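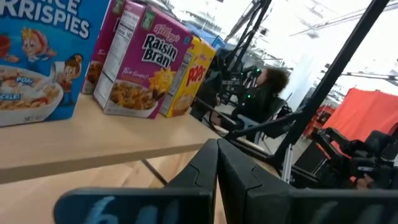
Sidance currency hedging program
Progress report to the funding partners, second period
Prepared by Joanne Hulme, program lead

1. Status

The program is on schedule for three of its four work items. The fourth, the reconciliation of forward contracts booked through Schnyder, is four weeks behind. Spending is within the approved budget and no additional funds are requested for the next period.

2. Background to this period

The program covers small exporters that invoice in euros, Danish kroner or Canadian dollars and report in US dollars. At the close of the period 23 firms were enrolled, two more than at the previous report. One firm, Pidari, has moved from monthly to weekly settlement and is now counted separately in the tables, as its volumes would otherwise distort the averages.

3. Work item A: exposure records

All enrolled firms now submit exposure records in the common format. The database holds 3,216 invoice lines, each with a booking date, a due date, an invoice currency and a rate source. Records without a rate source are rejected at upload. In the first period these were accepted and corrected by hand, and some of the older lines still carry a closing rate where a midday rate should have been used. Bjartur Ladefoged is replacing these from the archive. The effect on reported results is small for the euro lines and larger for the krone lines, where payment dates tend to fall at month end.

4. Work item B: hedge ratio rules

The rule in use until May set a flat hedge ratio for every firm regardless of invoice term. It has been replaced by a stepped rule. Invoices due within 25 days are left open unless the firm asks otherwise. Longer terms are covered in steps, with the ratio rising as the due date moves out. Firms may opt for a lower ratio in writing. Three have done so – all of them pay suppliers in the same currency they invoice in and already have a partial offset.

The stepped rule has reduced the number of small forward contracts. Dealing costs per firm are lower as a result, although the period is too short to separate this from the narrower spreads quoted over the same months.

5. Work item C: contract reconciliation

Schnyder changed the layout of its confirmations partway through the period without notice. The import script read the value date as the trade date, and 12 contracts were matched to the wrong invoices before the error was found. No payments were affected. The matches have been reversed and the script now checks that the value date falls after the trade date. The remaining backlog consists of contracts that were rolled forward more than once, which have to be traced individually.

6. Work item D: monthly rate summary

The summary goes out to all enrolled firms on the first working day of the month. It gives the opening and closing rate for each pair, the range, and the forward points for the standard terms. A short note on scheduled central bank meetings was added at the request of Jornetti. Forecasts are not included – firms that want them are referred to their own bank.

7. Risks

The main risk is dependence on a single dealing counterparty. A second has been approached and has supplied draft terms, which are with legal review. A lesser risk is staff time: the archive corrections and the reconciliation backlog both fall to the same person.

8. Next period

Clear the reconciliation backlog. Complete the rate source corrections. Report hedged and unhedged results side by side for each currency pair. Decide on the second counterparty once the legal review is returned.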